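Student Robotics Board > Projects > Imitation learning, first year group: what counts as a good demo?

etance_lead
We're a student project teaching a two-arm robot small desk jobs from recordings of people doing them. The robot is called Jokier, the course name is Etance. We have 2636 clips so far and 494 of them involve a cable. Those are the ones it learns worst from. Should we throw them out and record again with stricter rules?

gokarov
I wouldn't. How many different people recorded them?

etance_lead
Four. Everyone handles the earphones differently.

solder_and_tea
Then I'd go stricter. Our club had 1004 clips with no rules at all and the arm just hovered. We wrote a one-page script, same start position every time, and it got better within a fortnight.

gokarov
Better on your table. Move the boxes a hand's width and see what happens. Variety is the point of having four people.

solder_and_tea
We did move them. It coped with the boxes and failed on the tape.

alexiou_b
You're both talking about different things. Vary the layout, fix the order of the steps. Also check whether the sleeves hide the boxes. Can you post a couple of views?

etance_lead
Head view, same session. Earphones first, then the tape and scissors.

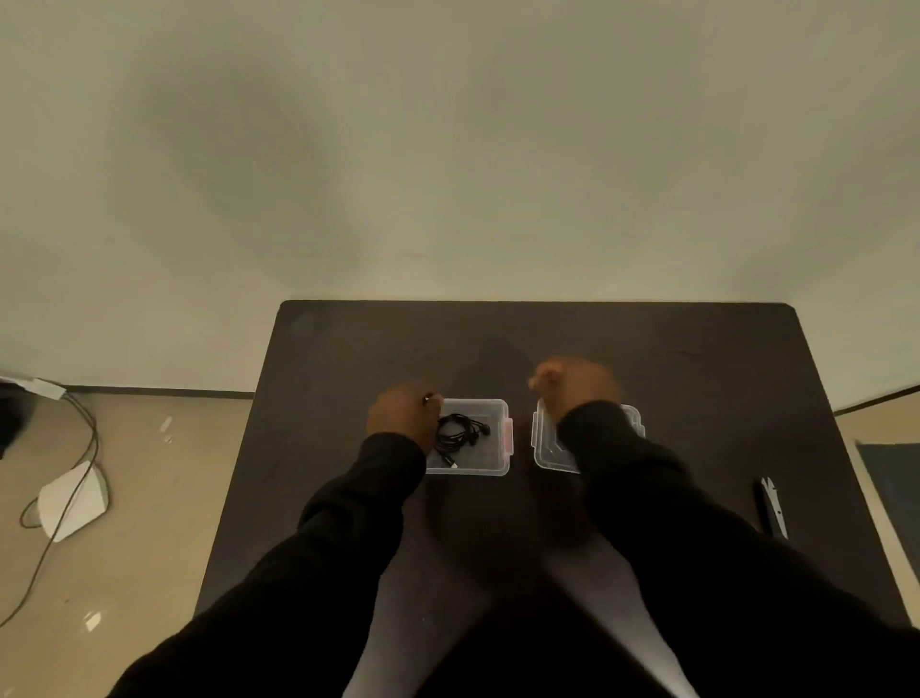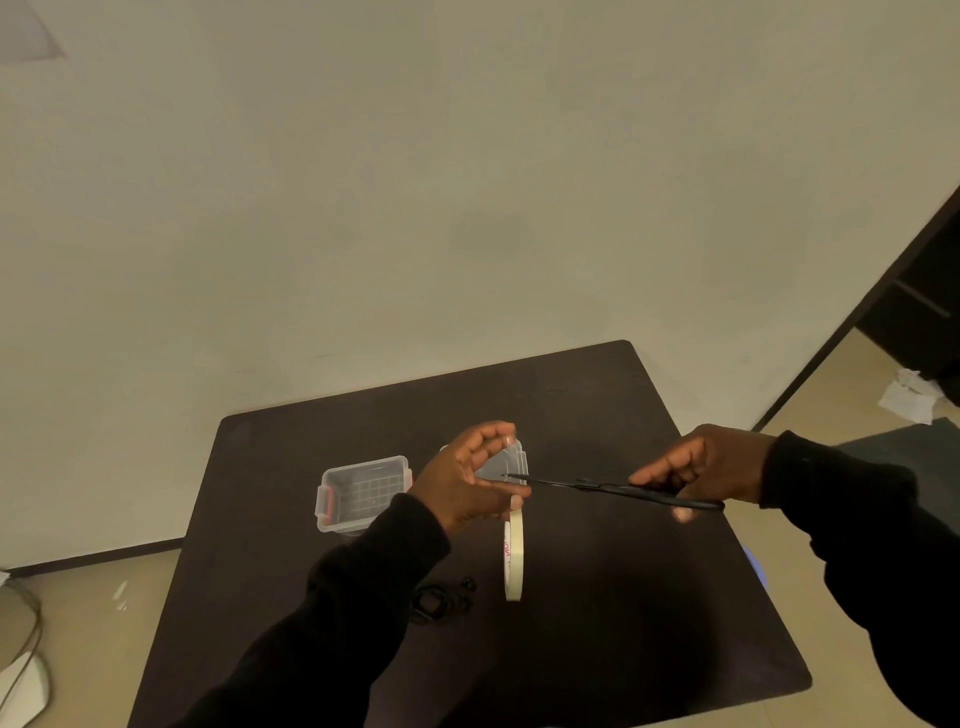
Workshop room, May

alexiou_b
Thanks. In the earphone one your right sleeve covers most of the second box. Roll the sleeves up or move that box further out. The tape one is clearer, the blades and the strip both show well.

gokarov
Agreed on the sleeve. I'd still keep the old clips – label them and train with and without.

solder_and_tea
Fair enough, but label by person too.

etance_lead
Will do. Almost 982 are already labelled by person, so I'll start with the cable ones and post the results in this thread.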